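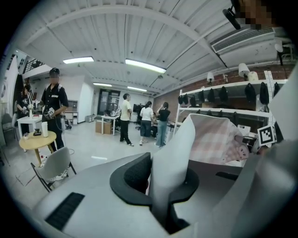 手持夹爪采集示教数据,要先解决位姿从哪里来的问题。本讲讨论布料操作中的一种做法:位姿由腕部鱼眼相机的视觉惯性里程计给出,夹爪开度由指侧的方形标记给出,二者在同一时间轴上对齐后送入策略训练。以夹持一块粉白格布为例,布料被捏起后向一侧垂下,占去视野中央的一部分,而右侧手指上的黑白标记仍然露在外面,开度估计所依赖的就是这块区域。天花板上的灯具、砖墙前的白色货架和挂着的一排黑色衣物,则给里程计提供了远近不同的静止纹理。

## 第三讲 遮挡条件下的位姿与开度估计

本讲承接上一讲的相机标定,默认已经掌握鱼眼投影模型和手眼变换的写法。坐标系记号沿用讲义开头的约定:W 为世界系,C 为相机系,G 为夹爪系。

### 3.1 问题设定

一条示教记为序列 (I_t, T_t, w_t),其中 I_t 为图像,T_t 为夹爪在世界系中的位姿,w_t 为两指间距。策略的输入是最近两帧图像和相对位姿,输出是后续一小段相对动作。这里用相对量,原因有二:各条示教的世界系原点不一致;里程计在长时间上有漂移,短时间窗内的相对误差要小得多。

布料任务与刚体抓取的区别在于遮挡是持续的。刚体被抓住后,在相机系中基本不动,可以用固定掩膜处理。布料在手中会摆动、展开、折叠,遮挡区域逐帧变化,而且布面本身带有重复图案。格子的角点响应很强,特征提取时容易大量落在布上,这些点的运动又与相机运动不一致。

### 3.2 位姿估计

Feltach 流程分三步:

1. 建图。开始示教前,操作者持夹爪空手绕工作区走一圈,得到稀疏地图。
2. 重定位。每条示教独立在该地图中重定位,失败的条目单独列出。
3. 惯性融合。视觉跟踪短时丢失时由惯性测量维持,丢失过长则截断该条数据。

为减少布面特征的影响,在特征提取前加一个动态掩膜。掩膜由两部分组成:一部分是夹爪外壳的固定区域,标定时画好;另一部分是被夹物的区域,由分割网络逐帧给出。分割结果向外膨胀几个像素再使用,边缘处的角点一并去掉。

需要注意,掩膜过大也有害。布料靠近镜头时,掩膜可能覆盖下半视野的大部分,剩余特征集中在天花板和远处墙面。此时旋转估计仍然较好,平移的尺度约束变弱。实践中若有效特征连续不足 30 个,就把该段标记为低置信度,训练时不计入损失。

有人走动的环境按同样办法处理。人体区域可以并入分割类别,也可以只依靠随机抽样一致性剔除外点。若人离得较远、所占面积小,后一种办法已经够用;若有人紧贴镜头经过,应当用掩膜。

### 3.3 开度估计

开度由指侧标记在相机系中的位置换算得到。设左右标记中心沿夹爪横轴的坐标为 x_L 与 x_R,则

w = (x_R − x_L) − w_0

w_0 为两指闭合时的间距,由标定得到。只检测到一侧标记时,按两指对称运动的假设,用单侧坐标乘二计算。两侧都检测不到时,用前后有效帧线性插值,插值长度不超过 13 帧。

单侧计算依赖左右对称,指垫磨损或安装偏移都会带来系统误差。建议每次更换指垫后重新标定 w_0。布料很薄,夹住单层布与完全闭合之间的差别可能接近检测噪声,因此不要用 w 的阈值直接判断是否夹住,应当结合图像判断。

### 3.4 时间对齐

图像、惯性数据和开度的延迟各不相同。训练时全部对齐到图像时间戳;部署时图像到达策略的延迟要另外测量,并从预测动作序列的开头舍去已经过期的部分。开度由图像得到,训练阶段与图像之间没有额外延迟。部署阶段的开度来自电机编码器,延迟不同,需要单独补偿,初学者容易漏掉这一步。

### 3.5 实验结果

对比实验在 Lindqvist 布料集上进行,共 900 条示教,任务为提起、搬移和对折。比较三种设置:

| 设置 | 掩膜 | 低置信度段处理 |
|---|---|---|
| A | 仅固定掩膜 | 保留 |
| B | 固定加动态掩膜 | 保留 |
| C | 固定加动态掩膜 | 不计入损失 |

由 A 到 B,重定位失败的条目明显减少,减少的部分主要集中在带格纹和条纹的布料上,纯色布几乎没有变化。这与 3.1 节的分析一致。由 B 到 C,轨迹误差不变,因为位姿没有重新估计,变化体现在策略上:对折任务中末端抖动减轻,提起任务差别不大。

搬移任务的结果不够清楚。B 与 C 的差距小于不同随机种子之间的差距,目前不宜下结论。另外,数据中大幅布料偏少,掩膜覆盖大部分视野的情形没有充分检验。

### 3.6 实现提示

- Susport 工具包中的掩膜默认不膨胀,需要在配置里手动打开。
- 建图与示教之间不要移动货架、桌椅等大件,移动后应重新建图。
- 检查轨迹时先看重力方向,再看闭环误差。重力方向不对,后面的量没有比较意义。
- 标记检测失败多数出现在快速挥动的时刻,先缩短曝光,再考虑调检测参数。

### 习题

1. 推导只有单侧标记可见时,安装偏移 δ 对开度估计造成的误差,并与双侧可见的情形比较。
2. 说明有效特征全部位于远处平面时,平移估计为什么退化,惯性测量能在多大程度上弥补。
3. 取 Hudilmont 练习数据中的 3 条示教,分别用设置 A 和 B 处理,画出特征点数随时间的变化曲线,标出布料离镜头最近的时段。

习题 3 的结果周日前提交,附上所用的配置文件。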